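Course notes, Unit 5: Setting up and maintaining the two-finger gripper on the Baleck cell
Altstead Technical Program, Robot Cell Maintenance
Revised Wednesday, November 20, 2019
Instructor: Desmond Mbeki

5.1 Scope

These notes cover the gripper end of the Baleck cell only: fingers, contact plates, wrist camera and the cable between them. Arm calibration was handled in Unit 4. The controller menus shown in lab are from the Millus pendant. If your bench has the older Boateng pendant, the menu names differ but the order of work is the same.

Read 5.2 through 5.4 before you come to lab. You will be asked to do the plate change without the notes.

5.2 Before touching the gripper

Move the arm to the service position and open the fingers fully. Put the cell in maintenance mode, lock out the drive power and hang your tag. The camera stays live in maintenance mode on its own supply. The fingers do not. If they still respond to the pendant, the lockout is not complete. Stop and find out why.

Wipe both fingers with a dry lint-free cloth. Do not use solvent on the contact plates. It leaves the surface slick for several cycles, and the grip check in 5.5 will fail for no reason you can see.

5.3 Contact plates

Each finger carries one flat plate on its inner face. The plates do the gripping; the finger body should not bear on the part. Inspect for:

glazing (a shiny patch where the part usually sits)
lifted edges, mostly at the tip
cuts or grooves running across the plate
grit pressed into the surface

Replace plates in pairs. A new plate opposite a worn one pulls the part off center, and the controller reads the offset as a position error. Much lab time has been lost chasing that error in the arm.

To change a pair, peel the old plate from the tip toward the root, clean off the remaining adhesive with the plastic scraper, and seat the new plate against the shoulder at the root. Press from root to tip. Leave the fingers open for five minutes before closing them on anything.

5.4 Rim grasps

Flat parts load the plates evenly. Rims and handles do not. On a rim grasp the load falls on a narrow band, and if the rim is braided or ribbed it falls on the high points of that band. Wear shows up there first.

For a basket or open bin, bring the gripper down with one finger inside the wall and one outside. The rim should enter the gap parallel to the plates. Close at low force, pause, then go to holding force. Skipping the pause lets a flexible rim roll as it is squeezed. 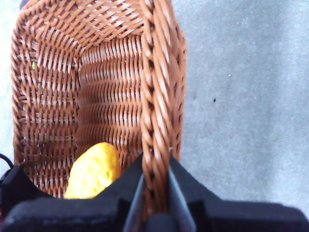
Figure 5-1. Rim grasp on a woven basket, wrist camera view. The gray contact plates bear on the braided rim from either side.

Use the wrist view to check alignment. Look at the line of the rim as it runs down into the gap. If it enters at an angle, open, correct the wrist rotation and close again. Do not correct the angle with the fingers closed, as this shears the plates at the adhesive line.

The near end of the fingers is out of focus in this view. That is normal for a camera mounted this close, and refocusing it on the fingers will blur the approach. Judge plate condition by eye with the cell locked out, never from the camera.

5.5 Grip check

Run the check after every plate change and at the start of each lab week.

1. Clear the tag, restore drive power and home the gripper.
2. Close on the steel test bar at low force. Record the finger position.
3. Open and repeat until you have 3 readings.
4. Close at holding force and lift the bar clear of the table. Hold for 5 seconds.
5. Lower, open and inspect the plates again.

If the readings drift in one direction, suspect a plate that is not seated. If they scatter, suspect dirt in the finger guides.

5.6 Cable and log

With the drive power locked out, move the cable by hand through its full slack. It must not catch on a finger or pull tight at the wrist. Replace any clip that has opened.

Enter the cycle count from the pendant in the cell log along with your initials. The plates now on bench 5 were fitted at cycle 1,175. Use that entry as the pattern for your own.

Reading for next session: Unit 6, finger guides and lubrication.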